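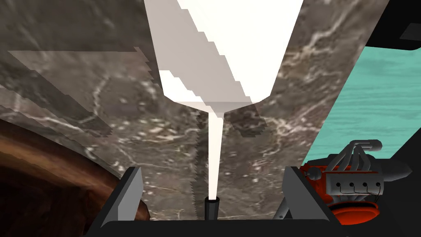 White blade with black handle, over marble

List: founders-support
Date: Jun 10, 2024
Subject: Re: Match requirement for the Medina round

> We have a two-owner company applying through Zadik for the
> Medina round. The guide says the match must be "cash, on hand
> at the time of application." One owner plans to lend the
> company the money. Does an owner loan count as cash on hand,
> or does it have to be equity? Also, the Skurnitz form asks for
> a single bank statement, and our statement for April was
> issued before the transfer. Can we send both statements?

An owner loan counts, with conditions. The guide is not clear on this, so I went back to the scoring notes that were sent to intake offices.

The money has to be in an account held in the company name. A personal account does not qualify even if the owner signs a letter promising the funds. The loan also has to be written down, signed by both owners, and must not come due before the end of the grant period. A loan that can be called on demand is scored as no match. Interest is allowed up to 6 percent. The notes do not say what happens above that rate and I would not test it.

Equity is simpler to document but changes the ownership table, and the ownership table is part of the application. If it changes between filing and award, the file goes back to intake. For a two-owner company with equal shares I would use the loan.
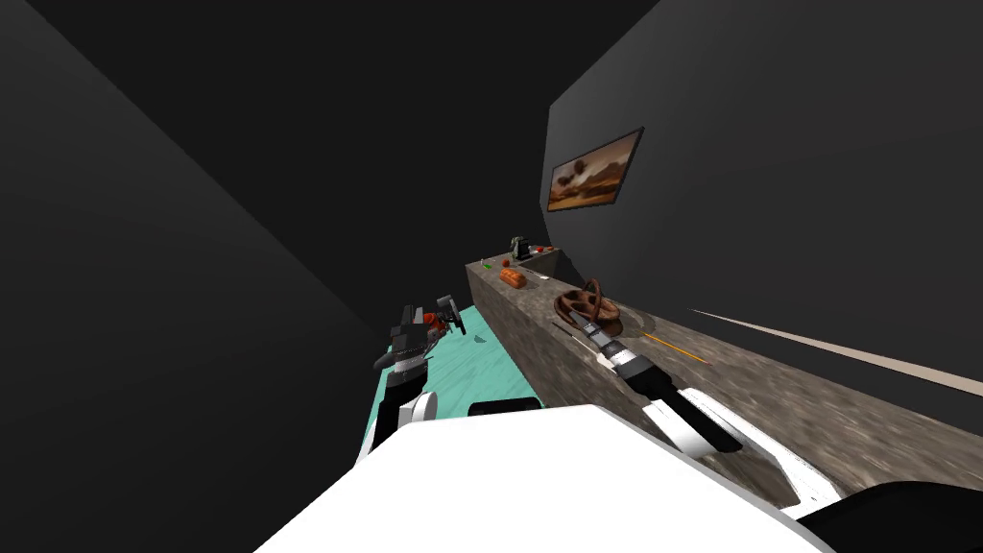 On the statements: the Skurnitz form takes one upload per field, but that upload can have more than one page. Combine the April statement and the later account record into one PDF, oldest first. Mark the transfer and give the date of the loan agreement next to it. Do not use the "other documents" field for this. Reviewers score the match from the bank field only, and files placed elsewhere are not opened until the final check.

Bank fees are a separate point. The match is tested against the closing balance, so a company that deposits the exact amount and then pays a wire fee is short. We advise clients to leave at least $500 above the required match until the award letter arrives.

For planning purposes, the last round drew 177 applications, of which 122 passed the intake check. Almost half of the ones that failed did so on the match section. I do not have a split between missing statements and wrong account names.

One open item. Fisulport runs its own version of this program and accepts signed purchase orders toward the match. The Medina round does not. Companies that moved their paperwork over from a Fisulport application should take those pages out – they are not scored, but they make the totals on page two disagree with the bank field, and that triggers a manual review.

If your client already filed, the form can be reopened once before the deadline. Reopening resets the time stamp. The time stamp is used only to break ties.

I will post the scoring notes to the list archive when Zadik confirms they can be shared outside intake offices. 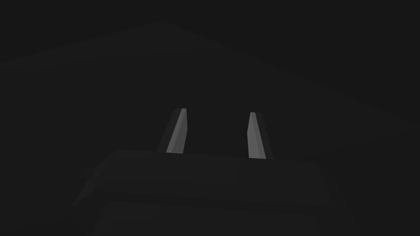 Gripper with fingers open, low light

--
founders-support mailing list
To leave the list, send a blank message with "unsubscribe" in the subject line.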